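Sketard bench scraper and dough tub set – six weeks in

I bought the Sketard set because my old plastic tub split down one side, halfway through a bulk ferment, and I spent the evening scraping sourdough off the inside of the fridge. So I wasn't in a picky mood when I ordered. It was $74 with postage, which felt like a lot for a tub, a lid and a scraper, and I grumbled about it to anyone who'd listen.

First, the tub. It's clear, straight-sided and has markings up the side that you can read without your glasses on (mine were rubbing off the old one after a month). Straight sides matter more than I'd realised. With a bowl you're forever guessing whether the dough has doubled, and I always guessed yes and always ended up with a brick. Now I stick a bit of tape at the starting level and go and hang the washing out.

The lid is my one real gripe. It clips down at the corners and it's so tight that you need two hands and a bit of swearing to get it off, which is no fun when your fingers are covered in dough. My neighbour Li-hua Lo has the same set and she just rests hers on top without clipping it. I've started doing that too. Bit of a shame to pay for clips you don't use!

The scraper is lovely, though. Good weight, a proper edge, and a handle that doesn't trap flour in the join. I use it for dividing dough, scooping up chopped onion, cleaning down the bench and once for getting a sticker off the car window. There's a ruler along the blade as well, handy for cinnamon scrolls if you like yours even. I don't much care, but Svend Nørgaard at our baking group cares enormously and was very taken with it. 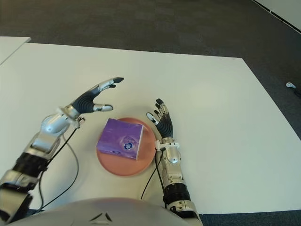
Now, capacity. The big tub happily holds a double batch of my usual white loaf, plus room to rise. I tried a triple batch in April for the school fete and it pushed the lid up overnight like a slow grey mushroom. My fault entirely. If you bake for a crowd you'd want two tubs, and they do nest, so storage isn't the drama I expected.

Cleaning is easy if you do it straight away with cold water. Hot water cooks the dough on and you'll be there till tea time. The booklet says it's fine in the dishwasher on the top rack, but mine's too tall for the top rack, so I can't tell you whether that's true – I wash it in the sink and it's still clear, no cloudiness yet.

I did look at the Rerkine one before buying. It was cheaper by a fair bit and Chia-jung Poon swears by hers, but the one I handled in the shop had a flimsy rim that flexed when I picked it up, and I kept picturing 300 grams of starter heading for the lino. The colours were nicer, I'll give them that. Sketard only does clear with a white lid.

One more thing, the recipe card in the box. Bin it. It calls for twice the salt any sane person would use and the rising times are far too short for a Ballarat kitchen in autumn. I followed it to the letter for my first loaf and even the chooks weren't keen.

Would I buy it again? Yep, I would, mostly for the tub, and I'd wait for a sale. Four stars, with the missing one going to that lid.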